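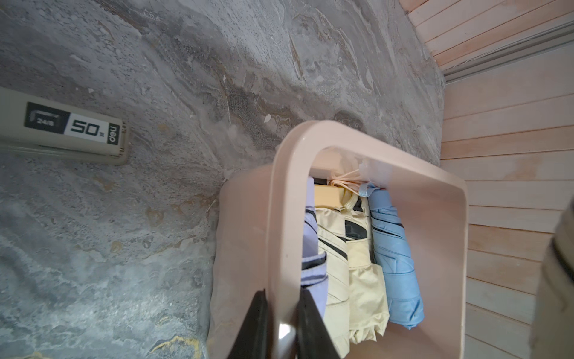 Gridthorpe wrist-cam arm, two-finger gripper. Review after almost 11 months in a returns room
Posted 6 May 2019 by Noemi Gentile
Filed under: Workplace kit, Small warehouse

Writing this on my break so excuse the state of it. Several people asked after my moan about the labels, whether the arm is worth having. Short version, yes for us, with grumbles. Long version below, skip to the bottom for the marks.

Where we are
Returns and shop refills for a small chain, sheds at Flulterstead, shops there and over in Katthorpe. Mixed stuff. Umbrellas, stationery, bags, whatever the shops send back. Everything comes in baskets or loose, gets checked, goes back on a shelf or in the bin for the clearance table. Used to be all hands. Now it's two arms and the same people minus nobody, I'll come to that.

Getting it going
Delivered in October on a day we were already short. Dario Martinelli did the bolting down and the wiring, I did the teaching. The manual is translated and you can tell. The chapter on the gripper is good, the chapter on the camera is half a page and a drawing of the wrong bracket. Ring them instead. A chap called Tullio Barbieri on the support line knew the answer to everything and didn't make me feel daft, ask for him.

You teach it by doing. Take it through the job by hand, it keeps the video from the little wrist camera, do it again, do it again. I thought I'd hate that part. Bit like training a Saturday starter who never gets bored. You do have to be tidy in how you show it though. If I reached across the handle one time and came down from above the next, it went dithery and hovered.

The gripper
Black, two fingers, nothing fancy. Strong enough for a loaded basket, gentle enough that we've not had a cracked handle on my shift. Our pink plastic baskets have a rounded handle that goes right over the middle and the fingers come down either side of it, which is the grip we settled on after trying the rim. The rim was a bad idea. Baskets tip.

Folded umbrellas are fine so long as they're standing up side by side in the basket. The lavender one and the pale blue one and the cream ones with the dark edges, all the same line, all come back to us by the armful after a dry spell. What it doesn't like is straps. Little wrist loops hanging over the side, the fingers catch one now and then when you only wanted the handle next to it. We tuck them in now. Takes a second, but it is one more thing a person has to do for the machine, and no one wrote that in the brochure.

Flat things on the floor, so-so. Staplers are my test because we get a lot of them, the beige Deli sort with the big 50 on the label. Lying along the arm's way it gets them. Lying across, it turns its wrist, has a think, turns back. Ermanno Farina on lates just nudges them straight with his foot, which he's not supposed to and I've told him.

The camera
Mixed. Being on the wrist it sees just what the fingers are near, great for the last bit of the reach. Hopeless for knowing what's going on anywhere else. Don't expect it to spot that somebody has left a bag in the way.

Also shine. Bright light on pale pink plastic gives a white glint and I'm fairly sure that put it off in the early weeks. We turned the lamp round and it got better, might be the lamp, might be the extra teaching, we did both the same week like idiots so who knows. The marbled floor I worried about, all those grey and ochre swirls, but it copes. Would still pick a plain floor if I was starting over.

What it changed for us
This is what people want to know, I think, more than the gripper.

No one lost their job. I'll say that first as I was asked to my face by a cousin. What went is the bending. I've had a bad back since my thirties and the baskets were the worst of it, up from floor, down to floor, all morning. I go home less stiff. That alone I'd have paid for, if it was my money.

What came in is watching. There's a lot more standing there. First weeks I found it really tiring in a way lifting never was, waiting for it to get something wrong, and you can't chat properly because you've one eye on it. Thomas Sala, our shift lead, moved us to swapping places every 2 hours and that fixed most of it. If you buy one of these sort the rota out BEFORE it arrives. We didn't and there was a row.

The pace is different as well. The arm is slower than me. I can do an umbrella basket faster with my eyes shut. But it goes at the same speed after lunch as it did before, and I don't, so by the end of a shift it comes out level or a bit ahead. The trouble was the old targets, which were set for people, and for a while we were being marked on baskets we hadn't touched. Thomas got them rewritten. Took longer than it shoud have.

Who gets the skilled bit matters too. To begin with only me and Dario were allowed to teach it, and the others felt like they were there to tuck straps in and fetch. Fair complaint. Now anybody who wants to learn gets a session and the recordings they make go in with ours. Ermanno is better at it than me, very steady hands, he used to ice cakes. He gets the extra on his hourly for it too, which I'd push for at any place doing this. You're putting what you know into the thing, it ought to be in your pay.

One I didn't see coming. We check returns less well when the arm has moved them. When I pick up an umbrella I feel if a rib's bent, don't even think about it. The arm doesn't tell you. We had a batch go back out to Katthorpe with faults and the shop was not happy. So now there's a hand check at the end, every item opened. Some of the time we'd saved went straight back into that.

Compared to the other one
We had a Sakamoto on trial before this, suction cup sort. Quicker on boxes, quieter too. Useless on anything with folds, it just sucked at the fabric and let go. If you're all cartons look at that kind first. If you're handles and odd shapes, two fingers.

Noise, cleaning, bits
Whines a bit on the way up. You stop hearing it.
Finger pads wear, ours needed changing after the winter. Easy job, couple of screws, but order spares early, they were slow coming.
Wipe the camera every morning. Dust off cardboard gets everywhere.
Stop button is big and in the right place. It's stopped every time I've hit it, and I have hit it a lot.
Software update in the new year moved all the menus. Why.

Marks
Gripper, very good.
Camera, good close up, otherwise meh.
Manual, poor. Support, excellent.
Ease on the back, top marks.
Value, ask Thomas, I don't see the invoices.

Would I have it taken away? No. Would I want a third? Not till the hand check is sorted out, there isn't the people.

Comments (2)

Dario Martinelli
You left out that the bracket drawing was wrong in the second manual they sent as well. Otherwise agree. Plain floor definately.

Noemi Gentile
Yes sorry, second one too. Also to the person who emailed about wet umbrellas, we dry them on the rail first, never tried them through the arm wet. Back on at half past so will answer the rest tonight.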